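January, shop notebook, coffee bench build

Picked up at 4 in the afternoon once Vangelis cleared his clamps off the long bench. Big day! The two-arm sim is finally running on the shop computer without stuttering, and I can try things in it before I go anywhere near the real arms. I spent most of last month guessing at reach with a tape measure and a broom handle, so this feels like luxury.

Where we are with the hardware: left arm is bolted down and wired, right arm is bolted down and still waiting on the shoulder cable. Areti redid the strain relief on the left one with a printed clip and it is so much better than my zip ties. Both grippers open and close from the keyboard. The Tichý controller board still complains on a cold start, then comes up fine the second time. I want to look at the power rail on that before we trust it with anything hot.

Leonidas thinks we should skip the sim and just teach the arms by hand. I get the appeal, I really do, but we have one coffee machine and it belongs to the whole shop, and I am not going to be the one who puts an elbow through it.

Sim setup for today: square table, coffee machine at the back left, lid up, small cup sitting on the drip tray. The red mug is the thing to move. Robot stands behind the table, against the wall, so everything it does is reaching forward and down. 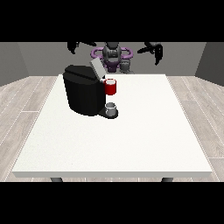
Ran the reach test with the machine in that corner and went through 19 starts, changing only the height of the lift each time. Low lifts are bad. The path planner loves to take the short way, and the short way goes right through the drip tray. Once I forced a waypoint above the machine's top edge it settled down a lot. The other thing I changed was the wrist angle. I had been bringing the gripper in sideways, which looks natural (it's how I'd do it), but coming in with the fingers pointing down leaves more room next to the machine. Kicking myself for not trying it a week ago.

The 90 degree wrist turn is still ugly. It snaps at the end of the move, and I can see it in the joint plot as a little spike. Styliani looked over my shoulder and asked if I was blending the last two points or stopping at each one. I was stopping at each one. Blended them, spike got smaller, not gone. She's going to send me the smoothing script she wrote for the Rumatwood carving rig, should drop in with a few name changes.

Grasping in the sim is too forgiving, by the way. Friction is whatever number I typed in back when I was just trying to get something to stick. Real mugs are slick and the real finger pads are that Eker rubber sheet we had left over from the vise jaws. Need to do the tilt test: mug on a piece of the rubber, tip it up until it slides, write down the angle, put that in the file. Ten minutes of work and I keep putting it off.

Also need to fix the machine model's lid. In the file it stays open because I never gave it a hinge. Opening it should be its own little task later, maybe for the left arm while the right one handles the mug. Two arms doing two different jobs at once, I can't wait to see that!

Dionysis dropped off the legs for the real table this evening. Olladitz steel, heavier than we need, which is great. I'd like the table to stay put when both arms swing.

To do:
tilt test on the rubber
shoulder cable, right arm
hinge on the lid model
smoothing script from Styliani
measure the real machine with its lid up, my number is from memory
ask Vangelis if the drill press can move over so the table fits against the wall

Left the reach test looping with small random changes to the mug position. Log goes in the shared folder under coffee bench. Please don't shut off the computer.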